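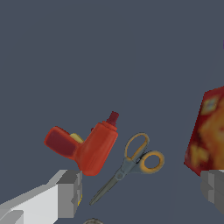
Ketchup: fridge or cupboard??
tralari22
Fridge since August. Husband says cupboard, diners leave it out all day. Who's right

hordiienko_k
Cupboard. Plenty of vinegar in it. Cold ketchup on hot fries is a crime

itska1334
Disagree – a diner goes thru a bottle a day. Mine lasts months. Fridge, and wipe teh cap

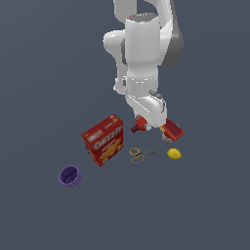 Also write the date you opened it on the bottom. Saves arguing

tarnow272
Label on mine says refrigerate after opening so I do. End of

hordiienko_k
Labels say all kinds of stuff. Never been sick once

tralari22
ok fridge stays. He can buy his own

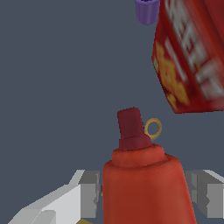
Red bottle, dark cap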